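Chapter 4
Reading a Resistor (and Trusting Your Meter)

Tip a handful of resistors out onto the bench and you've got one of the great small pleasures of electronics in front of you. Every one of them carries its value painted around its body in coloured bands, and by the end of this chapter you'll read them as easily as the numbers on a letterbox!

We'll start with the four-band code, the one you'll meet most often in hobby kits. The first two bands are digits, the third is a multiplier and the fourth gives the tolerance. Brown, black, brown, gold works out to 100 ohms, plus or minus five per cent. Get that one into your head early, as it turns up in nearly every project in this book, including the Lundurley lamp dimmer in Chapter 9.

Then comes the meter. A marked value is a promise with some wriggle room, and measuring a batch of "identical" parts is a terrific way to see tolerance at work. You'll sort 17 resistors from your Trasuvwood parts pack, write down each reading, and plot the spread on graph paper. (Do use graph paper. A spreadsheet is quicker, but you'll get a much better feel for the numbers by hand.)

From there we move to series and parallel combinations. Suppose a circuit calls for 790 ohms and there's no such part in your drawer. What can you build it from? There are more answers than you'd think, and Exercise 4.6 asks you to find three of them.

Before you begin, you should be able to:

state Ohm's law and rearrange it for any of its quantities
set a multimeter to its resistance range and zero the leads
work out power in watts from voltage and current

If any of these feels rusty, go back over Section 3.2 first. The new colour chart is on page 13 of the Fuvine workbook.
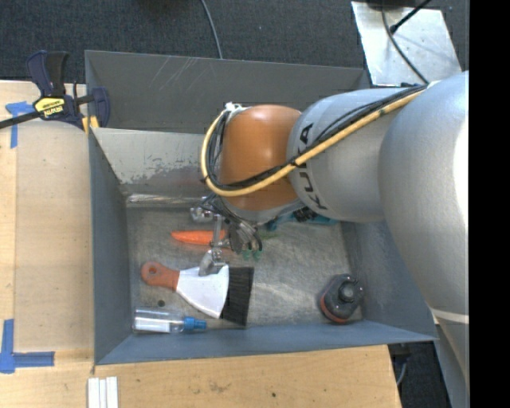
Figure 4.1 A KUKA robot arm over a metal bin.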